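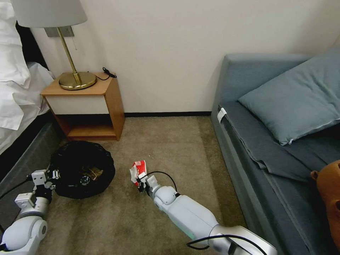 Bedroom floor pickup, right wrist cable and left arm hold position

April 20, 2022

Moved the two arms from the bench to the bedroom setup at Ivby and worked there all day. Jawad did the wiring with me in the morning, Razia came in after lunch for the tuning. Irfan was at the Plullodport shop cutting the new base plate and we talked to him by phone a couple of times.

Goal for the day: pick litter off the carpet with the right arm and get it into the trash bag, with the left arm staying at the rim. No driving. The base stays where we park it, between the bed and the sofa bed, and everything has to be within reach from there.

State at start

Both arms are on the Evwood mast, the old one, with the shims still in. Left gripper has the new fingers. Right gripper still has the first set, which are a little shorter. I meant to change both on Monday and ran out of screws of the right length.

Controller boots clean. Left elbow drops out of the bus once in a while on a cold start and comes back after a power cycle. Same as last week. We did not look into it.

Carpet

All the bench work was on a hard top, and carpet is different in two ways that cost us most of the morning.

First, height. On the bench I can tell the gripper exactly where the surface is and come down to it. The carpet gives, so the fingers go on down a bit after they touch, and the current on the shoulder climbs slowly where it used to jump. The contact check was written for a jump. It never tripped, and the right arm pushed itself into the floor until the shoulder faulted. No damage that I could find. I put in a limit on how long the current can keep climbing, and after that it stopped at a sensible depth.

Second, the base rocks. When the arm is stretched out toward the middle of the carpet and presses down, the whole mast leans back a little. Jawad could see it from the side and I could feel it with a hand on the mast. The new base plate is wider and should take care of most of this. For now we slowed the last part of the descent to 30 percent of normal speed and it is usable.

Right wrist cable

The black cable that loops over the right wrist is too long and too stiff. On the bench it hung clear. Here, with the arm reaching diagonally down and forward, the loop stands up and swings across when the wrist rolls. On the early runs it rubbed on the gripper housing. On one run it got between the finger and the housing, and the gripper reported closed when it was still partly open.

What we tried:

- Zip tie at the wrist, close to the connector. Kept the cable off the fingers, but it pulled tight at the end of the roll and I did not like how the connector was being bent.
- Zip tie further back on the forearm. Better. The loop is still there but it arcs out to the side.
- Limiting the wrist roll in software. Works, and it also takes away a couple of the grasp angles we need for thin things lying flat.

We left it with the tie on the forearm and a mild limit on the roll. The real fix is a softer cable, 40 mm shorter, and Tanveer says he has the connectors. I will ask him to make up a pair so the arms match, even though the left one is not causing trouble.

Wrappers

The snack wrapper is the hardest item we have put down so far, harder than anything hard-sided. When it is crumpled up it is easy: the fingers come down on either side, close, and it comes up. After it has been squeezed and let go several times it gets flat, and then the fingers slide over it and close on nothing, or on carpet.

Closing on carpet is the bad case. The gripper reports that it is holding something, the arm lifts, the pile pulls, and it lets go with a jerk. Razia suggested a short lift and a second look at the gripper current before committing to the full lift. We put that in as a pause of 400 ms. With carpet in the fingers the reading sags as the pile slips out, and with a wrapper it holds steady. It is a crude check but it caught all the carpet grabs we made on purpose afterward.

Crumbs are out of scope. The wrapper sheds a few when it is picked up and they stay on the carpet. Vacuum at the end.

Another thing with wrappers is the letting go. The foil kind sticks to the rubber on the fingers, and opening the gripper over the bag is not enough. A small wrist shake helps. I set it to shake always, whatever it is carrying, to save having another case in the code. Razia does not like this for the bottle and she is probably right. 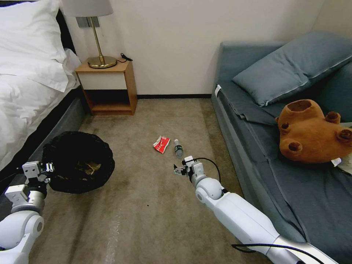
Having the bottle and the wrapper close together was Jawad's idea, and it was a good test. The planner treats each item as if it were alone. When it goes for the bottle, the near finger has to come down in the gap between the two, and if the gap is small the finger lands on the wrapper. Sometimes that is harmless. Sometimes the wrapper gets dragged along under the finger and ends up beneath the bottle, and then the next pick is worse than the one before.

Two options. One is to pick the order so that the item with more free space around it goes first. The other is to turn the gripper so the fingers close along the gap and not across it. I wrote the first one tonight since it is only a sort. It still needs a proper try. The second needs the wrist roll that we just limited, so it waits for the cable.

The bottle by itself is fine. It is a small one, clear, lying on its side, and the fingers go around the middle where the label is. The depth reading on the clear part is poor and comes back as carpet. On the dark label it is good. So we aim for the label, and if the label is turned away or torn off we will have a problem. Jawad wants to try with a bottle that has no label at all. Not yet.

Left arm

The left arm is only there to keep the bag where it is and the rim open. It parks with the gripper just short of the rim and waits. The first hold position I taught was too close and the fingers touched the plastic each time the mast rocked. Backed off 30 mm. It is now clear of the bag during the right arm's reach and can still get to the rim when asked.

The hold also runs warm. The left shoulder was holding the arm out low and forward for the whole session, and by mid afternoon the housing was hot to the touch. Log says it got up to 100 percent of its rated current for short stretches while the right arm was moving, which must be the rocking again. Raised the elbow a bit so that more of the weight is over the shoulder. Cooler after that, but I want a rest pose between runs and a temperature cutoff before we leave it alone for any length of time.

Handing over from right to left: not tried. We talked about it and decided that the right arm can reach the bag directly from most of the carpet, so there is no need for it at this stage. Near the sofa it is a stretch. If that turns out to matter we can park the base a little to the left.

Base parking

I would like tape marks on the carpet for the wheels. The Cheema bracket on the front of the base has a notch that lines up with a mark nicely. Without marks we lost time after each move redoing the floor height, and the hold position for the left arm has to be checked each time as well.

Left to do

- Softer, shorter cable for both wrists (Tanveer)
- Wide base plate, fit and check for rocking (Irfan)
- Long fingers on the right gripper, get screws
- Shake only for wrappers
- Try the new pick order with items close together
- Left arm rest pose and temperature cutoff
- Left elbow dropping off the bus, swap the connector and see
- Ask Mudassar whether the floor height can be found from the camera at startup, he had something working for this in October on the old mast

Next session is here again, same room, same things on the floor. Bring the short hex keys. The long ones do not fit behind the forearm cover and I took that cover off more times than I should have had to.

Plullodport Shared Workshop build notes | Contact: Mudassar Virk | Copyright 2022 | Back to top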